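Thousands March in Jatum Against Delay of Regional Vote

12/02/2020

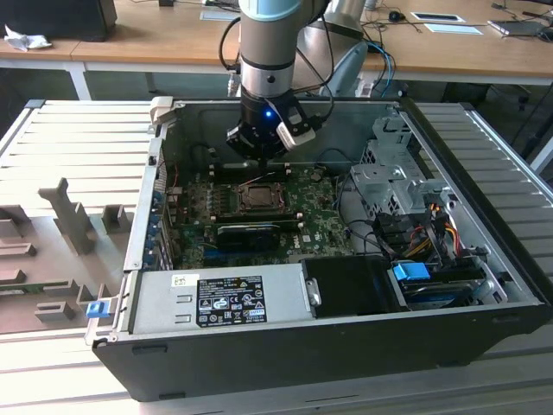
A robot arm over an open desktop computer on a workbench.

Several thousand people marched through the center of Jatum to protest the decision of the provincial government to postpone the regional vote for the second time this year. The march was the largest in the city since the protests began in September.

The crowd started near the old grain market and walked to the seat of the provincial assembly, where the police had closed two streets with metal barriers. Many of the marchers carried the green flag of the northern districts. Others held pieces of cardboard with the date of the first canceled vote written on them in large numbers.

The police said that 3,002 persons took part. The organizers, a group of opposition parties known as the Stuston Alliance, said the real number was much higher, but they did not give their own figure. Smaller protests were held on the same day in Talseat Road, the main street of the river port, and in the town of Talstead, where shops stayed closed until the afternoon.

The provincial government announced last week that the vote can not be held before spring. In a written statement it said that the lists of voters in the northern districts contain serious mistakes and must be prepared again from the beginning. According to the statement, 1,837 names were found twice in the lists, and 610 voters were registered at addresses that do not exist.

The opposition does not deny that the lists have mistakes. It says, however, that the mistakes were known already in the summer and that the election office had enough time to correct them. It accuses the government of using the lists as an excuse to stay in power after its mandate has ended.

"They have found errors only in the districts where they expect to lose," the alliance said in a declaration that was read to the crowd in front of the assembly building. The declaration asked for a new date before the end of January and for observers from outside the province.

The government rejected this accusation. A spokesman for the provincial premier said that the checks were made in all districts by the same method, and that the full results will be published when the work is completed. He did not say when this will be.

The march was mostly peaceful. Toward the evening a group of young men tried to remove one of the barriers, and the police pushed them back with shields. Four persons were taken to the hospital with light injuries, among them two police officers. The police said that 55 people were detained and that most of them were released during the night. A lawyers' association in Jatum said that some of the families had waited many hours before they were told where their relatives were being held.

The dispute has divided the province since the first postponement. The northern districts, which are poorer and depend on farming, have complained for years that they receive less money for roads and schools than the capital. In the last vote they gave the opposition a clear majority, while the governing party kept the city of Jatum and most of the coast. The two sides are now separated by only three seats in the assembly.

The tension has also reached the governing coalition itself. The small Psarras party, which has held the ministry of transport from the beginning of the mandate, said after the march that it will leave the coalition if the new date is not announced before the budget debate. Without its five deputies the premier would lose his majority, and the budget could not be passed without help from the opposition.

Members of the party have made such warnings before and did not follow them. This time the decision was taken by the full party council, and it was sent in writing to the premier's office. The office confirmed that it had received the letter and said that talks between the partners will continue in the next days.

In Talstead, the local council voted to support the demands of the marchers. The vote has no legal effect, but it was the first time that a council led by the governing party has taken the side of the opposition in this matter. Two other councils in the north are expected to discuss similar texts.

The alliance said it will call a new march if it does not receive an answer. It has asked its supporters to avoid any contact with the police lines and to leave the streets before dark. The provincial assembly meets again next week, and the postponement is the first point on its agenda.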